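# Setting up the Norura teardown kit for desktop PCs

Applies to Norura kit, controller release 18. Last edited June 30, 2026 by Tatsuya Mizuno.

The Norura kit is sold by Detosent as an add-on for shops that already run a small two-arm cell and want to pull drives and boards from end-of-life office machines. It contains a two-finger gripper with a linkage drive, a wrist camera, a cable set and a license for the Morin motion software. Arms and table are not included.

These steps cover the first working session, from placing the case to the first drive pull. Allow 70 minutes. Mechanical assembly is covered in the booklet that ships in the box.

## Before you start

- Run the gripper self-test from the Morin start page. It must finish without a warning.
- Set the grip force to 15 N. The factory default is higher and will mark plastic latches.
- Discharge and disconnect the PC. Take out the CPU cooler, CPU and memory by hand. The kit isn't rated for heat sink screws.
- Clear the arm's path on both sides of the table.

## Placing the case

Lay the tower on its side with the opening up. Ribbed aluminum tables work well, but a case with rubber feet can still rock, so check it by pressing on each corner.

Remove the side panel. If you only need to lift it clear for a test approach, one person can hold it next to the opening while a second person works the pendant. Keep fingers on the outer face of the panel and stay out of the gripper's travel – the force limit covers the fingers of the gripper and does not cover the arm.

Jog the gripper in over the drive cage with the fingers open. Stop when one finger is on each side of the drive and its pull tab, then save the pose as `drive_1_approach`.

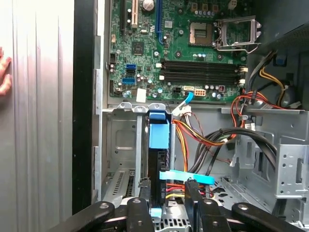
## Teaching the cable step

Data cables come off before the drive moves. Thin SATA cables are the hardest part for this gripper, and most failed cycles in our shop come from them.

1. Select **Cable** in the task list and set the approach speed to 18 mm/s.
2. Bring the fingers down next to the drive bay. Come in at an angle if the power supply wiring is in the way. Straight down tends to snag the power leads.
3. Close on the plug body. If you can only reach the cable, close on it as near to the plug as possible and lower the force by one step.
4. Pull along the axis of the connector. Latching plugs need the **Press and pull** option.
5. Save the pose, open the fingers and retract.

Blue parts cause trouble for the wrist camera. Many office cases use light blue plastic for drive clips and rails, and a light blue SATA cable in front of them is easy for the detector to lose. Turn off **Color assist** for these models and teach the point by hand. Leave the second arm parked behind the case until the cable step runs clean by itself.
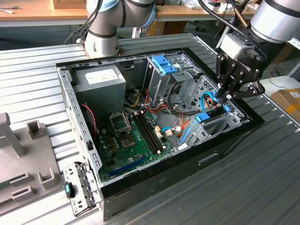

Kenta Oda replied to the first version of this page that hand teaching is fine for a single model and too slow for mixed lots. He keeps one pose file per case model and loads it by label, and he would like Detosent to ship a starter set. Detosent support says none is planned. A shared list of user files is kept on Wikimine, more than 175 at last check, with uneven quality. Run any downloaded file at reduced speed first.

## Pulling the drive

1. Load `drive_1_approach`.
2. Close on the pull tab or the drive bracket, depending on the cage. Do not grip bare drive metal.
3. Set the lift to 70 mm and run one cycle with your hand on the stop button.
4. If the drive hangs up in the cage, back off and check the latch. Raising the force will bend the bracket.

## Known limits

- The finger pads wear at the tips. Order spares with the kit.
- Morin does not save the force setting with the pose. Enter it again after every restart.
- The manual still shows the January menu layout. **Cable** was called **Soft part** there.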